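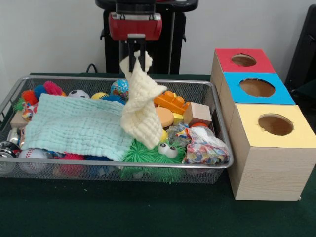

Scoreboard in the Stoston sports hall is still dropping the shot clock mid-game. Third time this month. Main clock carries on fine, score carries on fine, shot clocks over both baskets go blank for a few seconds and come back at 24 whatever they were on before. Under-16s game last night had to be stopped twice and the refs ended up counting down out loud. Asset tag on the control desk is 526 if you need it. The desk is the old Tomus one, same as at the other hall. Please don't mix this up with the toddler ball session ticket, that one only wants a wire basket like the one with the soft toys, balls and blocks in it, and can wait. This can't, we have league games every week till the end of December.

Logged by: Dagmar Kratochvíl
Priority: high
Status: open

Update, Ismail El Ouafi, 10:40
Thanks Dagmar. Few things please.
Does it happen with both shot clocks at the same moment or one then the other?
Is the desk on its own socket or on the extension with the music?
Which software version, it shows for a second when you switch on, bottom left.

Update, Dagmar Kratochvíl, 11:15
Both together. Extension, yes, with the music and the laptop for the stats. Will look at version tonight, hall is locked till training.

Update, Dagmar Kratochvíl, 18:50
Version says 3.3. Ran it with nobody playing, 12 minutes, no fault. Then Igor started the buzzer test and it went blank on the second buzz. Tried again, nothing. Tried again, blank. So it's the buzzer?? But not every time.

Update, Ismail El Ouafi, 09:05
That helps. Could be the buzzer pulling the voltage down and the shot clock receivers restarting, they go back to 24 when they restart so it fits. Main board has its own supply so wouldn't notice.
Please try:
- desk on the wall socket by the fire door, nothing else plugged in
- buzzer volume down to half
- one change at a time, otherwise we learn nothing

Update, Igor Procházka, 19:30
Did the wall socket. Still blanks. Did buzzer at half, on the extension again. No blanks in 33 buzzes. Back up to full, blank on the fourth. Can't play games on half though, you cant hear it from the bench when the crowd is in.

Update, Marcela Paulík, 20:10
Adding to this because I do the table for the women's team. We had it in the last quarter, one point down, our ball, and the clocks jumped back to 24. Visitors' coach was not happy and I don't blame him. Ref let us replay it with nine seconds, which was a guess. Coach has asked for it to go in the match report. Is there a spare desk anywhere?

Update, Ismail El Ouafi, 08:45
No spare desk, sorry. There's a pair of portable shot clocks in the store at the Domínguez hall, floor standing, they run off their own controller. Janka has the key. Use those for games until this is sorted.
Igor, the wall socket not helping makes me think it's the splitter box under the table, it feeds the buzzer and the recievers off one adapter. Can you read me the label?

Update, Igor Procházka, 17:20
Label half gone. 12 V, then something, might be 1 A or 1.5. It isn't the Tomus one, plug is a different shape and has tape round it.

Update, Ismail El Ouafi, 17:35
That'll be it I think. Should be 3 A. Ordering the proper one, quoted ref 123 with the supplier. Leave the taped one unplugged please.

Update, Janka Kubíček, 12:25
Portable clocks dropped off, behind the table with the corner flags. One has a wobbly leg, stand it against the padding. Need them back for the Grarnier cup.

Update, Igor Procházka, 19:05
New adapter fitted. Buzzer on full, did the whole test twice, no blanks. Shot clocks kept their time every go.

Update, Dagmar Kratochvíl, 21:40
Full game tonight, overtime as well, no problem. Keeping the portables one more round in case, Janka says ok. Leave ticket open till after the next home game please.

Status: on hold, awaiting user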